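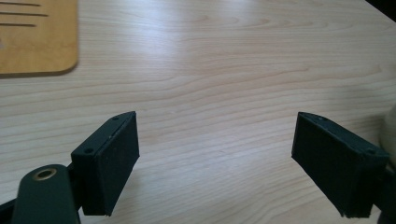

25 February 2026 - notebook, glue room

Continued the hide glue tests for the chair repairs. Yesterday's batch smelled wrong already in the morning, so I threw it away and started again with the granules from Nogueira. One part glue, two parts cold water by weight, soaked overnight in the jar with the lid. It was well swollen and there was no dry part in the middle when I cut one granule with a knife.

Heated in the water bath. The thermostat of the old pot still goes too high before it settles, and I don't trust the number on the dial. I used the kitchen thermometer and kept it under 60. Ivone, if you use the pot before it is repaired, please do not leave it alone on setting 3.

Test joints: beech to beech, plain lap, no dowel. Set A with the Nogueira granules, set B with the Hetis pearls which we have since August. Same clamps, same side of the room. I wanted also a set C with a little urea to slow the gelling, but the urea has become one hard lump and I must first crush it.

Observations while gluing

- A gels quicker than I would like. With the first joint I was too slow to put the clamp and it had already a skin, so this one doesn't count. Marked with a cross.
- B is thinner at the same proportion. It runs to the edges. Maybe next time less water, but then we are no longer comparing the same thing, so I leave it.
- Warming the wood with the hair dryer before gluing helps more than I expected. For the next series I would warm all the pieces, or none. Today it was mixed and this is my mistake. The warmed ones have a W in pencil.

Each set has four good joints (A had five with the bad one). They stay in the clamps until tomorrow and then rest eight days before we break them. Sebastião asked if two days would be enough. For a quick look yes, but the last time we broke them early the numbers were all over the place and we learned nothing from it.

About the Girkport chairs: I opened the second one. The back rail came out with steam and almost no force, so the old glue is surely animal glue there. The front left leg is another story. Somebody has repaired it with something white and plastic, and it does not care about steam at all. Tried vinegar on a cloth for one hour, it became a bit soft at the edge only. I'll leave the cloth on longer, wrapped in film, and look at it after lunch. I don't want to scrape inside the mortise before it is softer, the walls are thin already.

(After lunch: softer, yes. I could lift a strip with the bamboo stick. Cloth renewed.)

The seat frame has old worm holes on the underside. I brushed them out and put black paper below, to see if new dust falls in the next weeks. Please don't move this chair from the shelf by the door.

Ivone Sales wants to know what we tell the customer about the colour. My opinion is that we do not stain the new piece before the glue question is closed, because squeeze-out on stained beech is ugly to clean. The Nimero stain sample is on the window sill, one half covered with card, to see how it behaves with light.

To order or find:
- urea, small bag
- brushes without metal, the ferrule of the present one is rusting into the glue
- film for the vinegar cloths

Sebastião Seixas has the key for the breaking rig. Ask him before he goes away, and ask also for the short adapter, as the laps are shorter than in the last series and the long one will touch the table.

Tomorrow: clamps off, write the weights of the joints, crush the urea, third chair.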